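Ticket: Town broadband consultation form won't submit
Opened by: Fiona Buchanan
Status: Open (was Closed, reopened by me, sorry)

May 21, 2022

Hi all, me again. I've been trying to send our residents' group reply to the council's broadband and public wifi consultation, and the form on the Pletmont portal keeps throwing it back. I fill in all 6 sections, press Submit, get the little spinning circle, and then I'm dumped on the first page with everything blank. No error, no reference number, nothing in my inbox (yes, I've checked the junk folder!).

What I've tried so far:
Different browser. Same.
My phone, off the home wifi. Same, only slower.
Logging out and back in. It let me in but called me Guest.
Pasting the answers in from a text file so I don't have to type it all again. Same, but at least I've stopped swearing.

The deadline matters here. This is the consultation on whether the filter on the library and town hall wifi gets tightened, the one that was first put out in March, and we've got strong views on it. Half the community pages people rely on are blocked in there already.

Reply from Khairul Simanjuntak, portal support
Thanks Fiona. Could you tell me how long your answer in section 2 is? The box is meant to stop at 3,000 characters but I don't think the counter is showing for everyone.

Reply from Fiona Buchanan
Oh! No counter at all on mine. I've just checked and it's nearly double that, because Bayu Khoo and Pui-shan Hsueh both sent me paragraphs and I hadn't the heart to cut either of them. I've trimmed it right down now and it still goes back to the first page, so I don't think that's the whole story. It does stay on the spinning circle longer, if that's any use to you.

Reply from Khairul Simanjuntak
It is, thank you. Your session is timing out after 18 minutes and the page doesn't warn you. Please log in fresh, have your text ready, paste and send in one go. I've passed the missing counter and the silent timeout to Szewczyk, who look after the form itself. 

Reply from Fiona Buchanan
Right:

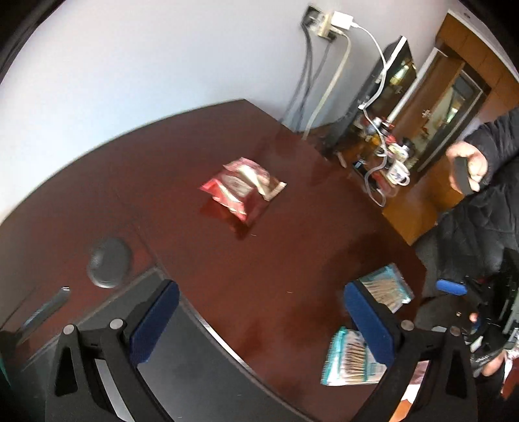
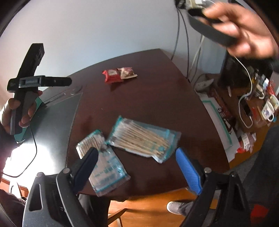
Then I logged in fresh and did the paste-and-send as you said, and I got a page saying "Thank you for taking part"! Hooray. But there's still no reference number on it and no email, so I can't tell if you've got one reply from us, or none, or one for every time I pressed that blessed button. Could you look at your end before I tell the group it's in? Prasetyo Khoo is holding off sending his own until he hears from me, and he's only got the library computer to do it on. I've left the ticket open for now and I'll keep my text file safe in case I have to go round again.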